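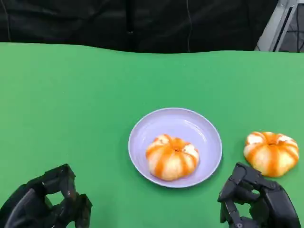 When does the Clernlow bakery open again?
The shop on the main street opens again on the first Saturday after the council inspection, with shorter hours until the end of the month.

Clernlow bakery to reopen after repairs

Sep 5, 2020

The Nieminen bakery in Clernlow will open its doors again this month, after being closed since June, when a water pipe broke above the storage room. The ceiling and a part of the floor had to be replaced, and the old oven was moved to a new position near the back wall.

The owners said in a written notice that the repairs cost more than they expected, but that the insurance has paid the biggest share. Neighbours and regular customers collected $2,018 to help with the remaining bills. The money came from 28 households and from a sausage sizzle outside the hardware shop.

Clernlow has 1,163 residents and no other bakery. During the winter many people drove to Prunura for fresh bread, a trip of almost an hour in both directions. The general store has sold sliced loaves from the Grolov mill, but these were often gone before midday.

All three employees will return to their jobs. The bakery will sell bread, rolls and meat pies in the first weeks, and the cakes will come back later. Customers are asked to wait on the footpath and to keep their distance, as only a few people may be inside at the same time. Orders by telephone are possible in the mornings.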